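Notebook, July. Package page rebuild, Saltmont all-inclusive listings 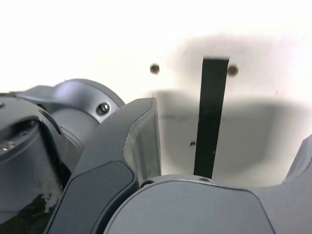

Black strip on the white wall, gray arm and gripper in front.

OK, picking this up where I left off before lunch. The Saltmont feed is loading again, so I finally got to look at the all-inclusive listings properly, and oh boy, we have some cleaning up to do! The supplier sends 171 hotels tagged "all inclusive" for the region, and I started reading the meal plan notes one by one because the filter results looked way too generous to me. I'm glad I did. A bunch of them say all inclusive in the header and then half board in the fine print (breakfast and dinner, drinks extra). If I booked one of those for my own family and had to pay for every glass of juice by the pool, I'd be furious.

So far I've pulled 16 listings out of the live set and parked them in the holding sheet. I didn't delete anything. If you need one back, change the status column to "live" and run the import again, and please leave a note in the last column so I know it was you and I don't pull it right back out.

The trickier ones are the "ultra" and "premium" all-inclusive tags. Every hotel means something different by them! One counts the minibar, another counts one dinner in the à la carte restaurant, and another seems to mean the bar stays open past midnight and that's all. I'd love to drop those words from our titles completely and just spell out what's included underneath. I tried it on the Hotel Ina page first and I like it a lot better. The title is shorter, the included stuff sits right under the price, and the airport transfer line doesn't get buried anymore (it used to be below the map, and I have no idea why I put it there in the first place).

Distances next. The feed gives us straight-line distance to the beach, and people read it as walking distance. The Drostcombe property is the worst case I've found. It shows up as beachfront in our search, but there's a road and a whole golf course between the lobby and the sand, and the hotel runs a shuttle to get guests over there. I changed the tag to "beach shuttle" by hand. That fix will get wiped out the next time the feed refreshes unless we add it to the overrides file, so that's on my list for tomorrow. I know, I know, I said that last time too.

Child pricing: still a mess. I ran the same search twice, family of four, same week, and only changed the younger kid's age from 2 to 3. The total jumped on nearly every hotel, fair enough, but on 2 of them it went down. Down! I emailed the Cheng desk, they're the ones who load the kids' rates, and sent them both searches with screenshots. No answer yet. I'd rather not guess at what's going on there, so for now I've switched those hotels to "call for family price." It's ugly, but at least we aren't quoting something we can't honor.

A few small things while I remember them:

The sort order goes back to "recommended" whenever you change the dates. Really annoying if you've been sorting by price. Same thing on phone and laptop.

"Free cancellation" is showing on non-refundable rates when the room has both types. The label looks at the room and it should look at the rate. This one needs to go ahead of the pretty stuff.

The pool photo is missing on the Drostcombe page. I have it somewhere in my downloads.

I took "book now!!" off the region page. One exclamation point was plenty (says me, I know).

Next up: the overrides file, then the cancellation label, then the rest of the meal plan notes. I got as far as the letter M before my eyes gave up. If anybody wants to take N through Z, the sheet is open and the coffee is on me.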